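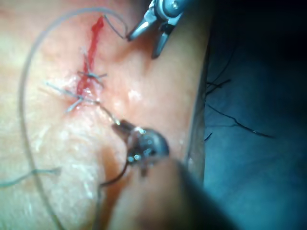 Wanted: Neighborhood Reporter, Development and Real Estate (part-time)

Hi, I'm Sowmya Thomas, and I edit the Drivwood Ledger, a small local news site that spends an unreasonable share of its life reading rezoning applications. I need a second person who likes that kind of thing!

Our readers can't get enough of it. When the old Floltus furniture store on Sundaram Avenue was sold and a plan came in for 212 apartments on top of new shops, that story got more comments than anything we ran all winter (and a couple of them were even polite). There are 13 more big proposals sitting with the city right now, and I can't keep up with them by myself.
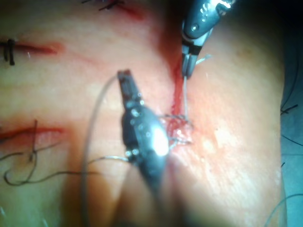 You'd write two or three short stories a week, go to the evening planning meetings, and call people up: developers, architects, the tenant whose dry cleaner is about to turn into a lobby. I don't care if you studied journalism. I do care that you can look at a site plan, find the parking entrance, and tell me in plain words what's changing on the block.

It helps a lot if you live in or near Drivwood, or at least know the Tovitz end of town, where most of the building is going on. A car isn't needed, the bus gets you to city hall just fine.

Pay is $400 a week, paid every other Friday's-worth of work, so twice a month or a hair more. Mornings are yours. Most of the work happens after lunch, plus meeting nights, which can run long when there's a height limit on the agenda. You'd start in August.
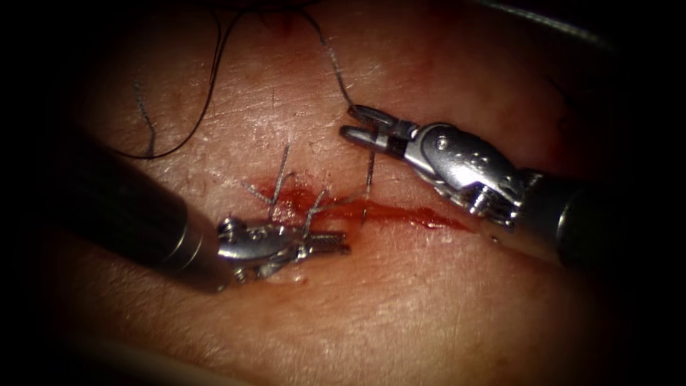

Sudheer Annamalai covers schools and transit for us and will show you how the city's permit search works, which is a skill all by itself. He keeps a spreadsheet of 82 properties we're watching, and you'd take that over from him (he's thrilled).

To apply, send me a note by May 28, 2026 telling me about one building near you that you'd want to write about and why. Two paragraphs is plenty. Add a link to anything you've written, a blog or a newsletter counts. No resume needed at this stage. I read them all myself and I'll write back either way.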